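May 13, 2026
Bench 2, evaluation of the Stidier table-cleaning package (trial license from Bruteck)

Continued from yesterday. The new wrist bracket is mounted and the calibration was accepted at the second attempt. The manual says to do it with the lights as in normal work, so I left the blinds down and used only the ceiling panels.

What we get in the package: the software module, two sets of finger pads, a holder for wiping cloth, and one year of updates. The holder is good. The pads I like less, they are difficult to push on and one corner already comes up. Price of the full kit is not yet confirmed, Bruteck promised a quotation with and without the service contract. The present license ends in October.

Settings today: speed limit 64 percent, grip force on the lowest step, software Stan profile "soft residue". I tried also the profile "general", but it asks for a wiping path before it looks for solid pieces, and for our kitchen customers this order is wrong. First the piece must be picked up, then the surface is wiped. I wrote this to their support.

Morning result with dry test pieces: 81 picks good from 94. Most of the failures were with the flat ones. For comparison, the Toltska kit was never tested with food, so I can not put the two side by side yet.

After lunch we changed to the mixed case, solid and stain together on the white top.

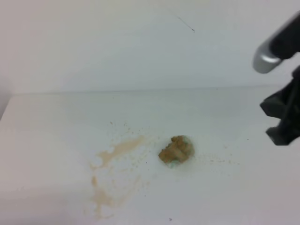

Mixed case, gripper at right, clump not touched. Note the fine crumbs between clump and stain.

Crumbs are not in the offer, I checked the data sheet again. It speaks only of "pieces" and "liquid film". Must ask if the small specks count as one or the other.

To do:
- ask for a harder pad material
- repeat mixed case with "soft residue" at lower speed
- order more wiping cloth, the box is nearly finished
- copy the logs to the shared folder before the update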